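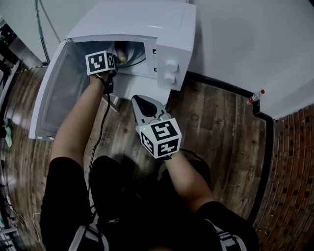

Photo: Briven Lab

Kitchen Chores, Part 4: The Microwave

Opening a microwave, reaching inside and taking something out is a task most people finish without looking twice. For a machine it remains a weak spot. Briven's latest chore report, covering work done in August, puts the microwave near the bottom of its list, behind wiping counters and sorting flatware.

The demonstrations are recorded by a person working with a hand-held gripper in each hand, both carrying marker cubes for position tracking. The motion data is then used to train Drastov, a two-armed controller. Briven recorded 51 sessions on the microwave task and kept 17 for the first training run. The rest had tracking gaps, mostly from the moment the gripper goes into the cavity and the walls begin to block the markers.

Results are modest. In testing, Drastov removed a round object cleanly in up to 9 trials out of 17. Failures fell into two groups. In the first, the arm struck the open door on the way out – a wide door takes up much of the space an elbow would like to use. In the second, the fingers closed too early and pushed the object toward the back, where the arm had no plan for a second try.

Round knobs are a separate problem. Drastov can turn one, but it does not yet stop reliably at a chosen setting, so timing the oven is still left to a person.

The next round adds a plate and a cup with liquid in it. Briven expects the success rate to drop before it recovers.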